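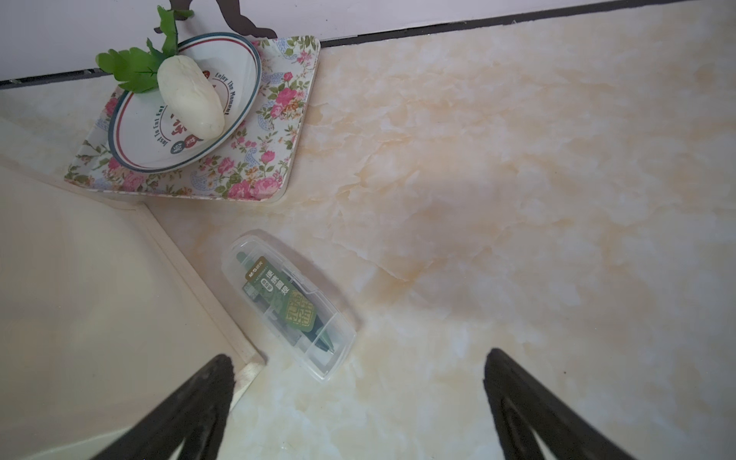 Section 4. Setting Up the Counter End for Trays and Small Stuff

Okay, you've got the shelf up and the drawers running (Sections 2 and 3), so now we get to the part I like best, which is making the end of the counter livable. I wrote this guide for everyone staying in the Soltow apartment, and I've redone this section twice now because Celina Makowska kept sending me notes in pencil. Good notes, mostly!

You'll need a soft cloth, dish soap, a dry towel, one serving tray, one plate, and whatever little desk things have migrated into your kitchen. Set aside half an hour the first time.

4.1 Clean the surface

1. Take everything off. Yes, everything, even the thing you never move.

2. Wipe with warm water and one drop of dish soap. Go along the wall joint last, since crumbs love to hide there and you'll only drag them back out over the part you just cleaned.

3. Dry it with the towel and run your palm over it. If you feel grit, wipe again. Grit under a tray is how scratches happen.

CAUTION: No vinegar, no lemon, no scouring powder. I don't care what your aunt uses. A marble look can be real stone or it can be a print, and acid is bad news for the real kind. If you're not sure what you have, treat it like the fussy one.

4.2 Place the tray

4. Set the tray down toward the wall, with a finger's width left behind it. I like a floral one with a bit of a rim (pink roses, in my case, and I won't be talked out of them).

5. Press on each corner in turn. If it rocks, turn it half a turn and try again. Still rocking? Fold a paper napkin under the low corner and call it done.

6. Put the plate on the tray. A plate with a wide rim keeps drips where you can see them, and you get to pick something silly. Mine says "Enjoy The Moment" on it, which I read every single time I'm peeling something.

Note: The tray is for carrying, so don't load it with more than you'd want to walk across the room with. Roman Wasilewska puts a full teapot on his. Please don't be Roman.

4.3 Vegetables with the leaves on

7. Lay a long vegetable, like a white radish, diagonally across the plate. It rolls less that way and the leaves can stick out wherever they want.

8. Leaves will go past the edge of the tray. That's fine for a little while, while you get the pot on. If it's going to be longer than that, twist the greens off and keep them separately in the fridge, wrapped in a damp towel. They pull water out of the root when they're left attached, and you end up with a bendy radish.

9. Don't toss the greens! Rinse them in a big bowl, twice, chop them up, and fry them with garlic. I go through a bunch every week in June.

CAUTION: Keep raw, unwashed vegetables off anything you're about to eat from. Either wash the radish first or wash the plate after, your choice, but one of them has to happen.

4.4 Pens and other strays

10. Pick one spot for stationery, on the open counter and away from the tray. Mine is toward the front, where I can grab something to write on a freezer label.

11. Keep small things in a clear case with a lid. I have a little M&G one with a green insert, and it's easy to spot even when the counter is a mess. Whatever you use, being able to see inside is the whole point.

12. Check that the lid clicks. Steam gets into everything in that kitchen, and paper labels curl up like potato chips.

Note: If your case keeps sliding, stick two felt dots on the bottom. The ones from the Wysocka hardware store come on a sheet and peel off clean later.

4.5 If something's not right

The tray slides when you bump it: the counter is probably still damp. Lift, dry both surfaces, put it back.

There's a ring under the plate: warm soapy cloth, leave it sitting on the ring for a few minutes, then wipe. Don't scrub, and see the caution in 4.1 before you reach for anything stronger.

Green marks on the wall from leaves: dab with soapy water while they're fresh. Old ones need a second go, and on matte paint you might have to live with a shadow. Pull the tray forward a little next time.

You've run out of room: something on the counter belongs in a drawer. Go back to Section 3 and use the shallow one for anything you touch less than once a week.

Section 5 covers the wall hooks and where to hang the wet towels.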